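Sep 22, 2018

Granon lost on penalties again and I have eaten most of a family-sized bag of chips on my own, so let's talk about the league's new substitution rule.

For those who don't follow women's football at our level (that is, everyone except the 238 people at the ground and a dog), the league has decided that from December each side gets 5 rolling subs instead of three fixed ones. You can take a player off, let her have a drink and a think about her choices, and send her back on. The Lenihan Cup is trying it first. We played the first trial game at Bumoncombe this afternoon, in a wind that moved the corner flags sideways and kept them there.

I was against it. I have been against most things since they moved the canteen to the far end, so take that as you like. My argument was that rolling subs would turn the last twenty minutes into a bus station, and for a while I was right. Bumoncombe brought on their winger, took her off, brought her on again and then seemed to lose track of her altogether. The linesman held up play to ask who was meant to be on the field. A fair question, and one I've often asked of our midfield.

But then our left back, who'd been limping since the warm-up, came off for ten minutes, got strapped and went back on. Under the old rule that's her day done. She came back and put in the cross for our equaliser, which went in off somebody's shin and was celebrated like a bicycle kick. I found myself on my feet, in favour of change. Very unsettling at my age.
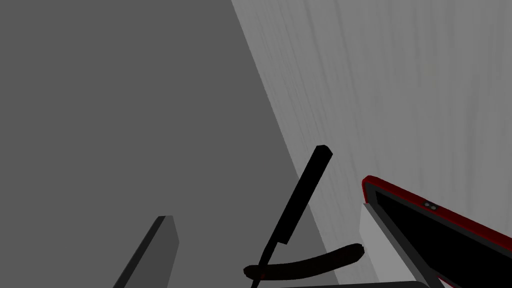
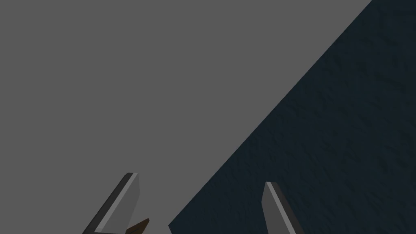
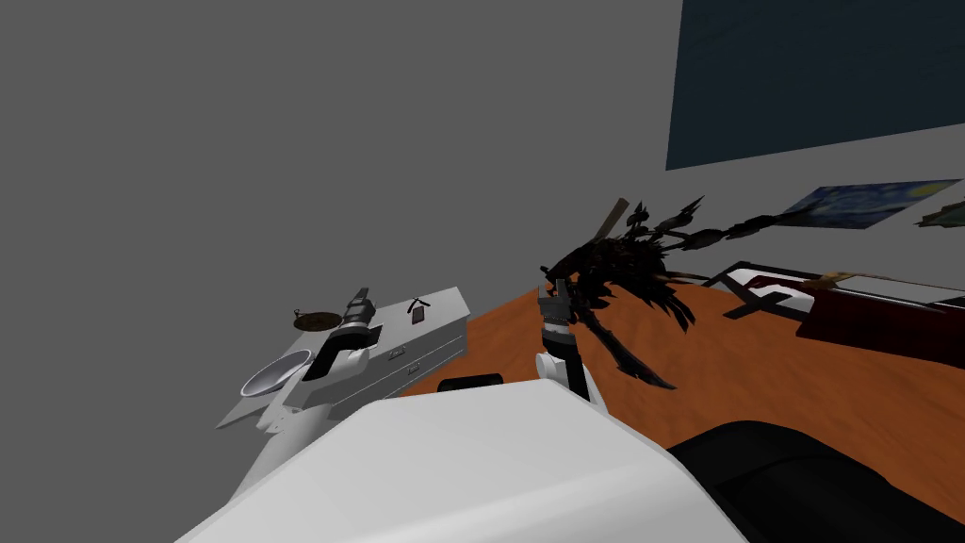
Three renders, the last one with the robot's white torso and both arms showing.

Daithí Dunne, who has coached us for 2 seasons and aged nine years, was less keen. He reckons the rule suits clubs with deep benches, and ours today consisted of a reserve keeper, two sixteen-year-olds and a woman who had told him in the car park that she could only stay until half-time. Gruker, who are top and have enough players to field a second team and a choir, will be able to run everybody into the ground in shifts. He has a point. He made it several times, the last of them to the referee, who took his name.

I looked up what the league had to say for itself. The notice runs to 601 words and uses "player welfare" in the first line and the last, with a great deal about armbands in between. It doesn't say whether somebody who's been subbed off can come back to take a penalty. This turned out to matter. We thought yes, they thought no, and the ref thought he'd left his rule book in the other bag. He went with no. Our best penalty taker watched the shootout with a coat on.

So we're out of the cup, and I've gone from opposing the rule to supporting it to wanting one more paragraph added to it, all in a single afternoon. I'll be writing to the league about that paragraph. I'll also be mentioning the canteen.

Next up is Gruker away. Bus leaves at nine, bring something warm, and if you can play in goal, or have ever stood near one, please see Daithí.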